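**Week 4 – postal votes and late changes to the rules**

Read the Grolthorpe ruling before the seminar. The council rejected 76 postal votes for missing dates; the majority was 10.

Points to note:

- who had standing to bring the claim (Tyagi did, as a voter)
- whether the date rule was mandatory or directory
- the remedy – a recount, with no fresh poll

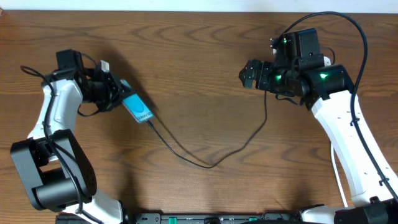
Singhal's note on the case is in the reading pack. He thinks the remedy was too narrow.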